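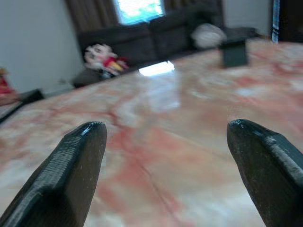 Sarita Bisht asks whether anyone has found a way to keep a polished marble table looking even. Hers came from Ploline 14 months ago, cream with pink and rust veining, and it has dull rings where glasses were left. Wiping does nothing to them. She has a stone repair quote for 386 dollars and wants to know if there is something to try first.

Chaturvedi
Those rings are probably etching. Juice, wine or vinegar eats into the polish, and a cleaner can't put it back. You can buy marble polishing powder for roughly 40 dollars. Try it on a spot near the edge first. Use a damp cloth, rub in small circles, rinse and dry. It took me 7 passes on one ring, and I can still find it when the window light hits the table. If you can feel the ring with a fingernail, skip the powder and pay for the repair.

Demon
coasters

Tistbridge
Agree with the powder. Stop using any spray that has lemon or vinegar in it - a drop of plain dish soap in warm water is enough. I had mine sealed in September and it helps with stains, but sealer won't stop etching. The store told me it would. Ask the repair person if the price covers the whole top or only the marks. Polishing one patch can leave it shinier than the rest.

Related
Water stain or etch mark?
Getting candle wax off stone
Best cloth for a charcoal fabric sofa
Felt pads for heavy tables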